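Draft Guideline Covers Threaded Joints in Two-Arm Assembly

Workivix has released a draft good-practice guideline for robot cells that fit threaded plastic parts, with comments open until the end of December. The text runs to four sections: gripping, alignment, torque and records.

The gripping section recommends that a long part be held near the end being fitted, and that any second gripper on the same part be set to yield when the first one turns. Grip force is to be logged for every cycle. Black or reflective work surfaces are allowed if the vision system has been checked on them under the lighting used in production.

Alignment takes up most of the draft. A leg or tube must be brought to its socket and stopped before rotation starts, and the first turn is made backward to seat the thread. If torque rises within that turn, the arm withdraws and the attempt is recorded as a cross-thread.
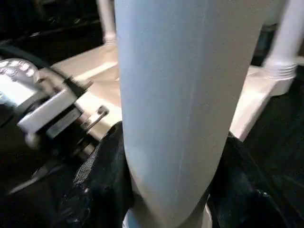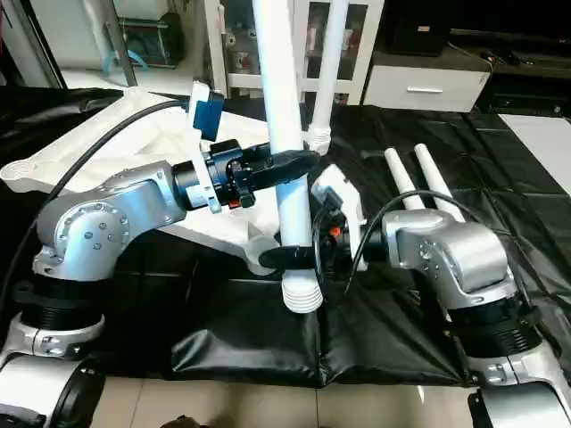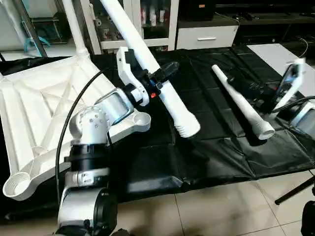 Robot grippers holding white tubular parts during assembly work.

According to Finbarr Lenihan, who edited the draft, the limits are based on 2000 trial cycles run with Grulutum control software. Of these, 346 were stopped by the torque rule. Lenihan said the figure includes stops caused by worn finger pads, and that a later revision will list them separately.

Lok-yiu Chung of Hviid, a parts supplier, asked for a wider angular tolerance on molded sockets. She said the present value suits machined threads and would reject usable parts. The editors have marked the clause as open.

The record-keeping section requires each cell to retain joint position, grip force and torque data for the last 1005 cycles. Itow will host the comment form and publish the replies with the revised text.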